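Ulldale Cricket Club: getting the season back
Speaker notes, members' evening, Friday, July 24, 2020

1. Opening
Welcome everyone, and say how good it is to see faces again! Four months of emails and no cricket. Mention the Bollell pitch-side screens are still being fitted, so please use the far gate.
Slide: fixture list, old and new side by side.

2. What we lost
Eighteen league games down to nothing, then the league's offer of a short season. Pause here, let people read it. The players voted and it was close. I was on the losing side and I've come round completely (get a laugh if possible).

3. The short season
14 teams, two groups, no promotion, no relegation. Matches cut to 50 overs in total, 25 a side. Youngsters will get a proper bat for once, which thrills me. First match is away at Sallum, and they have a lovely quick outfield.
Teas: bring your own, and that includes fruit at drinks.
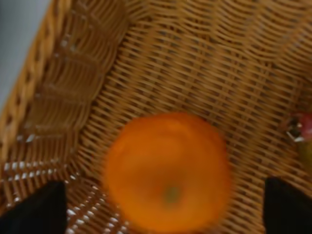

4. Money
Keep this quick. Bar takings are gone, but the Chrysikopoulos grant came through at £2243 and the raffle made £500. Roller repair is paid for. Nets are next, we hope by November.
If asked about subs: half price this year, full members and juniors alike.

5. Playing safely
Ball wiped every six overs. No sweat or saliva on it. Bowlers hand caps to no one, so put yours by the boundary. Arrive changed.

6. Questions
Allow plenty of time. Somebody will ask about the second team, and the answer is yes, friendlies from mid-August. Sign-up sheet is by the door, pens at the side.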